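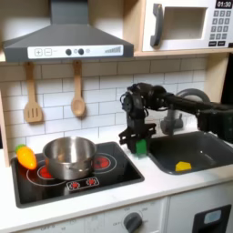
Resetting a Play Kitchen After Use

This procedure covers a single-wall play kitchen with a cooktop, sink, range hood, backsplash and microwave shelf. It is written for playrooms where the kitchen is used by more than one group a day and has to be returned to the same layout each time.

Before you start

You need a damp cloth, a dry cloth and one bin for loose parts. Remove any batteries before wiping panels with printed or working controls.

Step 1. Clear the basin

Take blocks and small food pieces out of the sink first. Flat pieces lie tight against the floor of the basin and are easy to miss from a standing position, so check the front as well as the corners. Place everything in the bin. Do not sort yet.

Step 2. Clear the cooktop

Lift off the saucepan and set it aside upright. Remove any play food from the rim and the burners. Wipe the cooktop from back to front with the damp cloth, then dry it. Use light pressure over printed burner graphics and control strips. Repeated scrubbing wears them at the edges.

Step 3. Clear the counter between cooktop and sink

This strip is narrow and collects blocks. Keep it empty when the kitchen is not in use. It is the only work surface within reach of both stations, and children who find it full tend to move its contents into the sink.
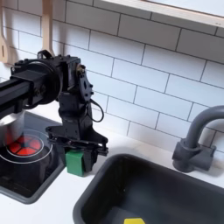

Wipe the strip toward the sink so that crumbs of modeling dough end up in the basin, where they can be picked out. Dry the joint where the cooktop rim meets the counter.

Step 4. Wipe the backsplash

Work from the top row of tiles down. Take the utensils off their hooks before wiping behind them. Wooden utensils get the dry cloth only.

Step 5. Return the parts

Saucepan: front-left burner.
Spatula: left hook, blade down.
Spoon: right hook, bowl down.
Play food: food basket.
Blocks: block bin, sorted by color if the set requires it.

Step 6. Check the fixtures

Test the faucet for looseness at the base. Press the microwave shelf lightly with 2 fingers. If it moves, tighten the bracket screws by hand and stop when resistance is felt.

Revised in November by Gisela Paredes.

Related guides
Labeling Bins for Mixed Block Sets
Cleaning Wooden Play Food
Replacing Hooks on a Tile-Pattern Panel
Storage Layouts for Small Playrooms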